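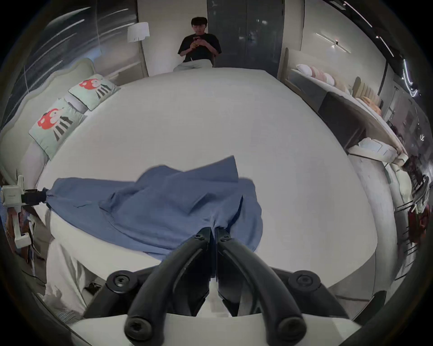

Two grippers on a blue garment, open afternoon at Wotach.

Got there at 14:00, demo already going. Wotach opens its rooms to visitors every January and this year it was cloth. Folding, flattening, the boring end of robotics. The engineer who runs the Hesetti project talked while people worked.

"Cloth is horrible," she said. "A box stays a box. You pick up a sleeve and it's a new shape." The hand-held grippers are for teaching – a person does the job, the recordings go to Plarnon for training. How many so far? "1868 we kept. The bad ones I don't count."

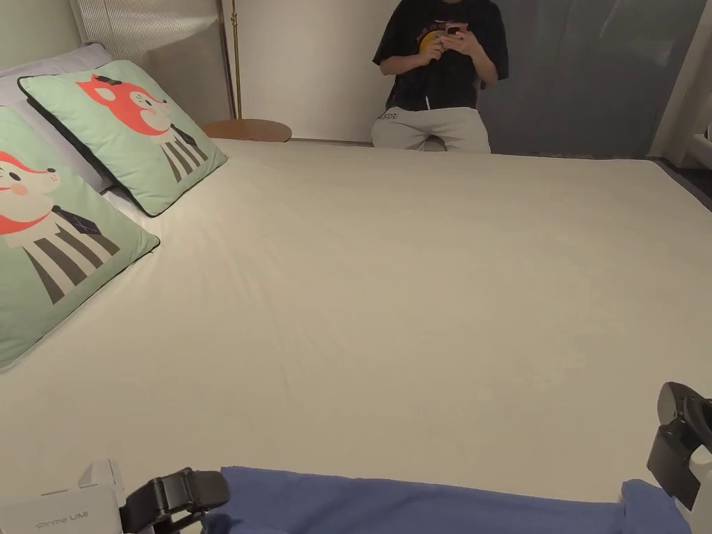 Sibiya, standing next to me with a coffee, wanted to know why they don't just buy a folding machine. Fair question.

"Because it folds one thing, at one table," the engineer said. "We want the bedroom. Lamps, pillows, whatever's lying around."

She learned to hold the grippers in a morning. Her wrists took longer. Sessions are capped at 16 minutes now, people got sloppy after that and it showed in teh data.
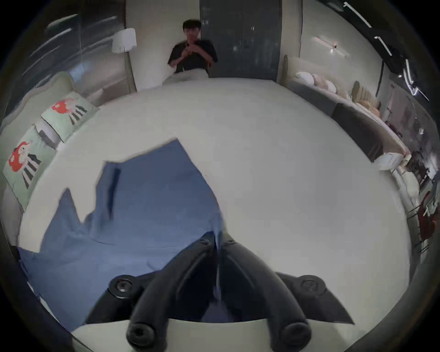 And the robot itself? Not before summer, she said, and she wouldn't be pushed on it. "I'd like 100 clean folds in a row first. Ask me then." No video of the early tries either, I did ask. Twice.

Doors closed at five, she was still anwsering questions in the hallway.

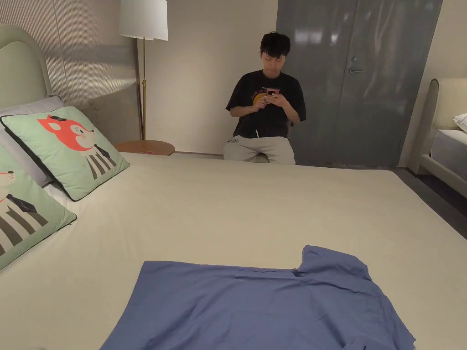
The blue piece spread out near the edge of the bed.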